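Bekdale schools to share one stationery contract from autumn term

12 shares | 4 comments

Schools in Bekdale will order their pens, paper, calculators and other classroom supplies through a single contract from the start of the autumn term, under an agreement published in May 2025. The contract has been awarded to Skiltel, a regional wholesaler, and runs for 3 years with an option to extend by one further year.

Each school at present buys its own stationery, in most cases from whichever catalogue the office has used before. A review completed in February found that prices for the same item differed widely between neighbouring schools, and that delivery charges made up a large share of the cost of small orders. The review recommended a fixed price list, a minimum order value and a common delivery timetable.

Under the new terms the minimum order is £50, excluding VAT. Orders above that value will be delivered without charge within 14 days. Orders below it will be held until the school adds further items or until the end of the month, when they will be released with a flat carriage fee. Schools may still buy from other suppliers where an item is not on the list, but will have to record the reason on the order form.

The price list is divided into paper goods, writing and drawing materials, mathematical equipment and storage. Prices are fixed for the first year. After that they may be raised once a year, on written notice, and any increase in paper goods must be supported by evidence of a rise in the supplier's own costs.
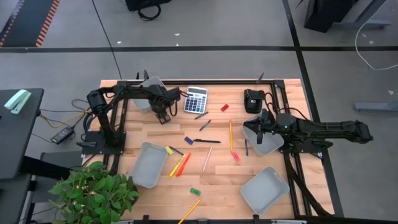
Calculators are dealt with separately from the rest of the list. Skiltel will supply two types, a basic model for primary classes and a scientific model for secondary pupils, and both must carry a guarantee covering faults in the display and keypad. Replacement batteries are included for the scientific model only. The storage section covers trays, drawer units and plain plastic bins of the light grey sort, four of which can be seen on the tabletop with the calculator, the erasers and the writing supplies. Bins will be sold singly or in packs, with lids priced as a separate line. Schools that already have storage units are advised to check the internal dimensions before ordering, as the listed sizes are external.

Exercise books were the main point of difference during the consultation. Several secondary schools asked to keep their existing cover colours, which are used to tell subjects apart, while the draft specification had allowed for a reduced range. The final version restores the full range but sets a higher pack size for the less common colours. Squared and plain pages will be available in all sizes. Books with tinted paper will be supplied at the same price as the standard white.

Two other bidders were considered. Balogh submitted the lowest price for paper goods but did not offer a complete range of mathematical equipment. Vurnine met the specification in full and was placed second on overall cost.

Schools with existing agreements may see them out before joining. Those wishing to do so must give the end date in writing before the summer holiday. Order forms and the full price list will be sent to school offices in the last week of term, and returns for unopened goods will be accepted under the same conditions at every site.

4 comments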